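Clerside Data | Datasets | Docs | Changelog | Contact

Search datasets
Go

# clerside-moisturizer-wear

Repeated-measures panel data on facial moisturizers, with skin hydration and water loss readings, self-reported comfort, and free-text diary entries.

Version 1.2, released Dec 22, 2024. Maintainer: Nuria Ayele. Diary annotation: Mebrat Kumsa, Saeed Heydari. Instrument processing: Nelu Voicu.

## Summary

The dataset covers adults with self-described dry or combination skin who used one assigned moisturizer on the face, once in the morning and once at night, for four weeks. Readings were taken at the left cheek and the forehead. Each participant used a single product; there is no crossover arm.

| Item | Value |
|---|---|
| Diary entries | 3176 |
| Instrument readings | 3750 |
| Entries with hand labels | 1151 |
| Products | 3 |
| Language | English |
| Format | CSV, UTF-8 |

The three products are coded in the files as `taltevero`, `wimby` and `bagheri`. Taltevero is a glycerin lotion in a pump bottle. Wimby is a gel cream with sodium hyaluronate and no added fragrance. Bagheri is a heavier cream built on petrolatum and shea butter. The full ingredient lists, in label order, are in `products.csv`.

## Files

- `participants.csv`: one row per participant. Age band, skin type, climate zone, assigned product.
- `readings.csv`: one row per reading. Site, day, hydration in arbitrary units, water loss in g/m²/h, room temperature and humidity.
- `diary.csv`: one row per entry. Day, time of day, comfort score, text.
- `labels.csv`: hand labels for a subset of `diary.csv`, joined on `entry_id`.
- `products.csv`: product code, format, ingredient list.

All files share `participant_id`, a random string with no link to enrollment order.

## Collection

Participants washed with a supplied non-foaming cleanser and patted the face dry. They waited twenty minutes in the test room before any reading. No product was applied on the morning of a visit. Rooms were held at 20 to 22 °C and 40 to 50 percent relative humidity; readings outside those limits are kept and marked `env_flag = 1`.

Hydration was read three times per site and the median stored. Water loss was read once, with the probe held in place until the value settled. If it did not settle within ninety seconds, the field is blank and `settle_fail` is set.

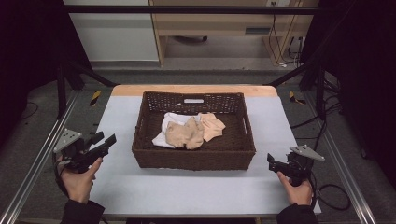

Residue left on fabric is a known problem in cleanser and moisturizer panels, so the drying step is recorded as its own field. Softener and leftover detergent can change surface readings, and rubbing raises water loss for a short time. The field `dry_method` takes the values `cloth`, `air` and `paper`. Cloth color was not controlled and is stored in `cloth_color` as free text. Shades like the ones in the wicker basket, a white, a tan and a lighter peach-beige, should be grouped with care, as participants used "beige" for more than one of them. The color field is useful mainly for entries that mention visible transfer of product, which is harder to notice on tan fabric than on white. It should not be used as a stand-in for fabric type.

Diary entries were written at home on a phone form. The comfort score runs from 0 (very tight or stinging) to 10 (no discomfort). The text box was optional and limited to 2000 characters.

## Labels

Two annotators labeled each entry in the subset independently. Labels are not exclusive.

| Label | Meaning |
|---|---|
| `tight` | Tightness or pulling |
| `sting` | Stinging or burning |
| `flake` | Visible flaking |
| `greasy` | Oily or heavy feel |
| `pill` | Product rolls up under fingers or makeup |
| `transfer` | Product seen on cloth, pillow or clothing |
| `none` | No skin or product remark |

Disagreements were settled by discussion. The original labels from both annotators are retained in the columns ending in `_a1` and `_a2`. `greasy` and `transfer` were the labels most often disputed. The rule used was that `transfer` needs a named surface; "it never sinks in" alone is `greasy`.

## Loading

```
import pandas as pd

diary = pd.read_csv("diary.csv", dtype={"participant_id": str})
labels = pd.read_csv("labels.csv")
df = diary.merge(labels, on="entry_id", how="left")
```

Unlabeled entries have missing values after the merge. Do not fill these with zero.

## Known issues

- Forehead hydration is blank for the first visits of one test room. The probe cap was fitted wrong and the values were dropped.
- `climate_zone` is based on home address at enrollment and was not updated for travel.
- Winter is overrepresented. Many participants started in January, and the dry-air effect cannot be separated from the product effect in that group.
- Some participants used a separate sunscreen in the morning. `spf_use` is self-reported and has gaps.
- Comfort scores cluster at 7 and 8. Models trained on the raw score tend to predict the middle of that range.
- There is no untreated control group.

## Intended use

Suitable for text classification on short consumer skin diaries, for studying agreement between instrument readings and reported comfort, and for teaching repeated-measures methods. Split by `participant_id`, never by entry.

The data does not support claims that any of the three products treats eczema, rosacea or another skin condition. People with a diagnosed condition on the face were excluded at screening. It also says nothing about wrinkles or pigment, neither of which was measured.

## Privacy

Names, places and employers in diary text were replaced with bracketed tags by script and then checked by hand. Ages are given in ten-year bands. No photographs of participants were taken. Report any missed identifier through the contact page with the `entry_id` only; do not paste the text.

## Changes

- 1.2: Added `settle_fail`. Fixed unit error in water loss for one probe (reported by Brayden Girard).
- 1.1: Added per-annotator label columns.
- 1.0: First release.

## License

Research and teaching use. Redistribution of modified files requires a changed version string and a note listing the edits.

We use cookies to remember your search settings and count page visits. Accept | Decline | Cookie policy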